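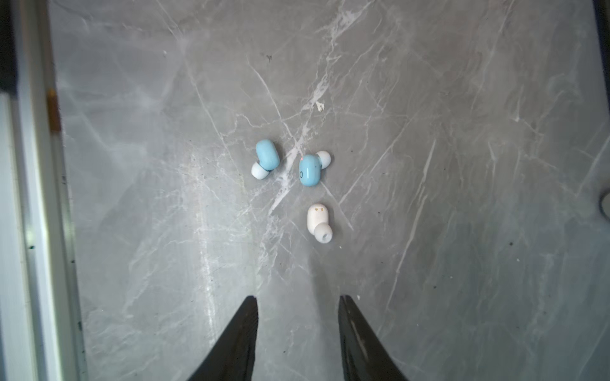
What does the planner need before it can pick one small part out of a group?
A pose for that part, a grasp that doesn't touch its neighbours, and a way of giving up cleanly if either of those is missing.

Manipulation software, handout for session 13
May 2022. Notes by Haziq Manurung, corrections to Marlina Nasution please

Carry on from the April sheet (frames and hand-eye calibration). If your calibration is still off, fix that first, nothing below will work.

1. Segmentation

Task is three earbuds lying close together, two pale blue and one white, on veined grey marble. Blue ones are easy, a hue threshold gets you most of the way. White one isn't. White body, white veins, and the blue ones have white tips as well so "white blob" means four different things.

Things people tried last year:
- plain threshold on brightness. Picks up veins. Don't.
- edges then contour closing. Veins again, plus flecks and specks on the stone come back as tiny contours. Filter by area before anything else.
- background subtraction. Works until the camera moves, and ours is on the wrist so it always moves.
- small learned mask, then clean-up. What we use now. Node is called dullel_mask in the Estura workspace.

Mask the gripper fingers out as a fixed polygon. They come in from the bottom in every wrist view. Forgetting this is the most common bug in submitted work, the code ends up trying to grasp its own fingers.

2. Pose

Don't need full 6D here. Position on the plane plus one angle will do for a first go. Take the long axis of the mask by PCA, but watch it: the tip pulls the axis round, and a near-oval body seen from above gives you an axis that flips between calls. Keep the ratio of the two eigenvalues and throw the angle away if its too close to 1.

Which way up matters for the placing step. The white bud has its two gold contacts facing up, so contacts visible = one class, not visible = other. Two classes is enough, leave it there.

Depth: glossy shells give holes. Use the fitted plane and a fixed height offset instead of the raw depth under the mask.

3. Choosing a grasp

Sample 16 angles per part. For each one, sweep both finger footprints down to the plane and reject if either touches another mask. Footprint is the whole finger incl. the slope on the outer side, not just the tip. Then score what's left:

score = clearance - w * (angle from short axis)

Start with w small. If no angle survives for any part, return NO_GRASP and let the behaviour tree deal with it. Do not relax the collision check. Pushing parts apart is session 16.

Order: most clearance first, then run perception again. Never plan three picks off one picture, the first pick may nudge the others.

4. Control

Pluvbridge driver runs at 100 Hz. Don't call the planner inside the loop (yes, someone did). Approach straight down, slow for the last bit, close on force limit and not on width becuase the bodies aren't the same width from every side. Stop if contact comes early, that usually means a wrong plane height.

Log mask, angle, score, result code. Every attempt incl. the failed ones.

To hand in

Your grasp node, one log, half a page on what broke. Run it on the Kariuki replay set first, seed 1887 so we all get the same order. Rig booking is on the door sheet.

Reading: chapter on planar grasps, skip the proofs.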